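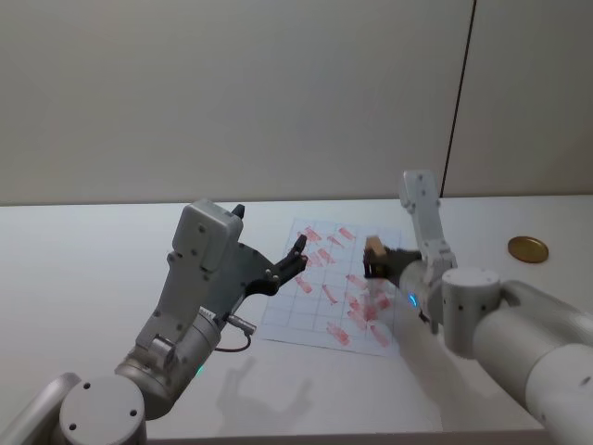

Janka 的意思是先别急着下单，她觉得两条臂共用一套备用夹爪就够了，Stellan 不同意。我两边都听了，说下我的看法，赶时间，写得乱，见谅。

先说预算。总数还是 2,069，没有多的了，我上午又问了一遍财务。Treasa 原来那张表里指尖和线缆是分开两行，合起来看才知道已经占掉 1,000。剩下的要管底座螺丝、印台、纸、木块，还有 Wirgate 那边的运费。运费他们到现在没给准数，催了两次。

指尖：灰臂、白臂各备一付。我站 Stellan 这边。两边夹爪不是一个型号，指尖互相换不了，共用这事根本不成立。Janka 你要是有转接件的图纸就发出来，没有就按两付算。

线缆：灰臂手腕那根要买备件。那根线露在外面绕一个弯，转多了迟早要磨。Bruleck 报 700 一套，含接头，贵是贵，可是上回买便宜的那批接头松，来回寄了三趟，我不想再来一遍。

耗材：
木块 30 个，小的，边长按现在用的来，不要换尺寸，换了夹爪开度要重设
格子纸两包，还是浅色线的那种。深色线的印上去红的看不清，验收的人老抱怨
红印泥，牌子无所谓，别买快干的

盖印这个活本身没什么好改的，一边夹木块，一边张着在纸左上角上方等，流程表照旧。要改的是纸怎么固定。现在纸就那么放在桌上，容易斜，一斜格子就对不上。Noonan 目录里有薄的定位边框，我倾向买一个先试。压纸条就算了，占地方，灰臂的手指下来会碰到。

桌子不换。有人提过换深色台面，说反光少，我觉得不值，白的再用一年。灯也不动。

还有一件，Vurine 的维保一月份到期。不在这次的 2,069 里面，走另一个科目，但是得现在就报上去，不然又像上次拖到断保。Treasa 这个你能不能接一下？我这边手上排满了。维保只续白臂还是两条都续，也要定。我个人两条都续，灰臂虽然便宜，停一天照样停一天。

需要回复的：
Janka：转接件图纸有没有
Stellan：指尖的货号，两付都要，别只给白臂的
Treasa：维保，还有把表里那两行合并一下
Philomena：定位边框的内径你量一下，按纸的外沿量，不是按格子

没意见的就不用回了，省得大家邮箱炸掉。等货号齐了我一次性下单，不分批，分批运费要付两遍。

Cormac

2019年8月20日，Treasa Hegarty 写道：
> 各位，
>
> 采购表我更新了一版，放在老地方。指尖和线缆我先拆开列，因为供应商不一样，开票也是分开的。Wirgate 的运费那格空着，等他们回。
>
> 有两个问题想请大家看下：
> 一是备用指尖到底要几付，上次会上没说死。
> 二是木块我们要不要自己锯。外面买的单价不高，但起订是 30 个，一时用不完。自己锯的话尺寸我怕不准，倒角也麻烦。
>
> 另外印泥那一行我没填数量，你们用得多快我不清楚，谁在用谁填。
>
> 表先不锁，改的时候麻烦在旁边写上名字，上次有人把单价改了我查了半天。
>
> Treasa

补一句，Treasa 第二个问题：买，不自己锯。锯的功夫钱早超了。印泥填四盒把，不够再说。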